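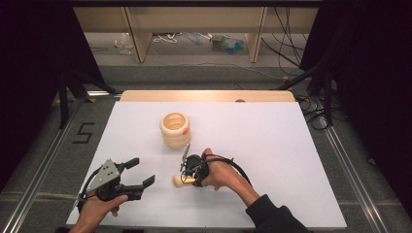 Vevik hand-held grippers, one in each hand, with the ringed cup on the board.

Vevik Classroom Gripper Set
Item 617
For robotics clubs, middle and high school classes, and student competition teams

The Vevik set gives a class two hand-held grippers, so students can practice a pick-and-place task by hand before they write any code for it. Most clubs run it in pairs, with one student on the grippers and one keeping the log sheet. The lesson guide was written by Llinos Mathias, who coaches the team at Beddoe, and covers a full season of weekly meetings starting in October.

In the set
Two hand-held grippers with cables
Beddoe lesson guide, 67 pages, printed
Log sheets and task cards
Spare screws and a hex key

Cups, boards and task objects are sold separately. See the Ollberg board kit, item 407.
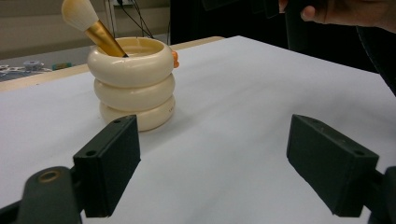 Task objects are left to the teacher. The guide asks for one container that stays put when bumped and a few things of different shapes to go in it. A makeup brush standing in a cup, like the one with the gold handle and white bristles, is a good second-week object: long and soft at one end. Start with short pegs and move up from there. White paper over the table makes the objects easier to see in recordings.

Care
Wipe the finger pads with a dry cloth. Check the screws every month. Do not carry a gripper by its cable.

Ordering
School purchase orders accepted. The Valine log software is a separate download and holds up to 3,000 entries per class. Replacement fingers are sold in pairs.

Page updated December 16, 2018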